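My Year with the Janeck Butcher-Block Top
Posted in August by Kanokwan Sriwong

I have been meaning to write this review since last summer, and my brother-in-law Adel Shawky has asked me for it twice, so I'm sitting down with a pot of tea and doing it properly. If you are thinking of putting a wooden top on a bench you already own, I hope my rambling saves you some of the dithering I did.

We had a perfectly good metal bench base left over from the old shop, and on top of it a sheet of painted board that had gone soft at one corner. I looked at steel, I looked at a second-hand door (very tempting at the price!), and in the end I went for the Janeck butcher-block top in the 15 square foot size. I paid 261 dollars for it, delivery included. Wikine had something similar for a bit less, but theirs came unsanded on the underside and I know myself well enough to say I would never have gotten to it.

It arrived flat, well wrapped, with cardboard corners taped on so firmly that I had to go find the good scissors. There was one small filled knot near the back edge, which I have grown rather fond of. The smell when you first open the wrapping is wonderful, by the way, and it hung on in the room for days.
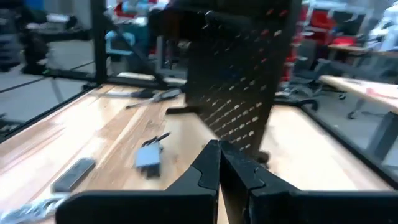
Finishing it

The top comes bare, and the leaflet tells you to oil it before use. Please do what the leaflet says. I put on four thin coats of hard wax oil with an old cotton pillowcase, leaving each one overnight, and rubbed it down very lightly with a fine pad before the last. You will think you have used too little oil. You haven't. Wipe off whatever is sitting on the surface after 15 minutes and then go back and wipe it again, or you'll have sticky patches that pick up every bit of lint in the house.

Do the underside as well, and the ends twice. Jaxon Li, who built kitchens for years before he retired to grow tomatoes, told me that a board oiled on one face only will cup sooner or later, and I wasn't about to argue with him. Mine has stayed straight through one very damp spring and a dry winter with the heat on. I laid a long level across it last week to be sure and couldn't slide a piece of paper under it anywhere.

One warning on fixing it down. Wood wants to move a little across its width, so don't run screws up tight through round holes. I used slotted brackets (the Bouchard ones, plain as can be, and they come with the washers) and left the screws in the middle of the slots. It took me most of an afternoon, lying on my back with a flashlight in my teeth and saying things my mother would not have liked.

Living with it

I use the bench for a bit of everything — fixing lamps, wrapping parcels, potting up seedlings on newspaper, and once, memorably, boning a ham when the kitchen was full of relatives. What I love most is how kind it is to whatever you put down on it. Small screws don't skitter off the way they did on paint, a dropped chisel makes a thud and not a ring, and it's warm under your forearms in January. The pale color helps too. I lose far fewer dark little parts than I used to.
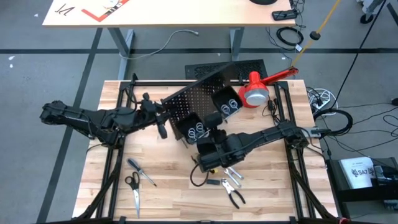 It does mark, of course. There is a gray ring from a wet can that I left overnight, and a scatter of dents at the end where I do my hammering. The ring came nearly all the way out with fine sandpaper and a dab of oil, and I've decided to leave the dents alone. If that kind of thing would bother you, then buy laminate and be happy, I mean it. My cousin Yaowalak Kongkaew did exactly that and hers still looks the way it did in the store.

My other grumble is the weight. It took two of us to get it up the back steps, and we stopped twice for a breather. Janeck sells it with no handles or straps of any kind, so line up a friend before the truck comes. The customer service was very pleasant when I called with a question about the oil, although I was on hold long enough to finish a whole sleeve of crackers.

Would I buy it again? Yes, and I very nearly have, for the laundry room. I'd go for the thicker version next time, if only because I've got my eye on a bench vise and would like more wood under the bolts. I'll add a note at the bottom once I've fitted it.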